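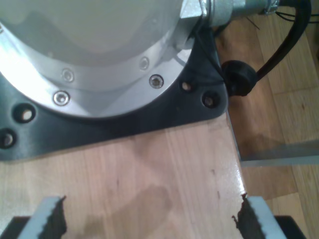 Bench top notes, September

The new top is in. It has a pale wooden surface and I finished it with two coats of Minwood oil, 15 hours between coats, sanded lightly after the first. Depth is 70 cm, same as the old one, so the Henside legs went back on without drilling.

Anything bolted down gets a plate under it – point loads dent this stuff quickly. I snug the screws crosswise, then go round again the next morning.

Sena Kpodo asked about wax over the oil. I tried it on an offcut and it stayed tacky. Still to do: back edge, cable slot.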